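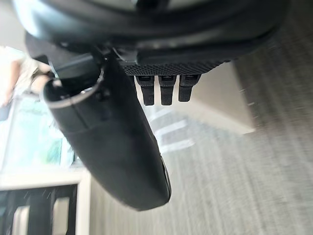 4.2 Fuel use on short cold trips

The second set of trials dealt with short urban trips made from a cold start, which the standard test cycle gives little weight. Two small petrol hatchbacks were used. The first was a Suvovetti with a manual gearbox, and the second an Irnamix with an automatic. Both had been serviced by the Vistbridge dealer in February and ran on the tires supplied by the manufacturer. Tire pressures were set to the door-placard values each morning before the engine was started.

Each trip followed the same 5 km loop from the Henríquez parking structure through the town centre and back. Drivers were told to keep to the posted limits and to leave the air conditioning off. The cars stood outdoors for at least 12 hours between trips, so that engine oil and coolant had settled to the temperature of the surrounding air. Fuel was measured by flow meter at the supply line. The trip computers were read as well, but their values are not used in the analysis.

Fuel use was highest in the first two kilometres for both cars and levelled off once the coolant thermostat had opened. The general form of the curve matches the warm-up model in Figure 2 of the preceding section, although the model places the levelling point too early for the automatic. We attribute this to drag in the transmission, where the fluid warms more slowly than the engine oil. Botha and Núñez reported a similar lag in their work on delivery vans, with heavier vehicles and longer idling periods.

Stop-start systems made little difference over the loop. In both cars the controller kept the engine running at red lights until the coolant reached its threshold, and by then most of the signalled intersections had been passed. Cold idle speed was held at up to 700 rpm above the warm setting – a larger contribution to total fuel use than we had expected.

Driver behaviour was a secondary factor. Abernathy drove the loop with earlier upshifts than Benítez, and the manual car used less fuel in her hands, but the gap was small beside the effect of starting temperature. The automatic showed no clear difference between drivers. Trips interrupted by roadwork were discarded and repeated on a later morning. Section 4.3 applies the same method to warm restarts.

Share this article
2 comments

We use cookies to remember your reading preferences. Accept | Manage settings

Related articles
Transmission fluid temperature and winter fuel use
H. Nakajima: Idle control in small petrol engines
Placard tire pressures and rolling resistance in town driving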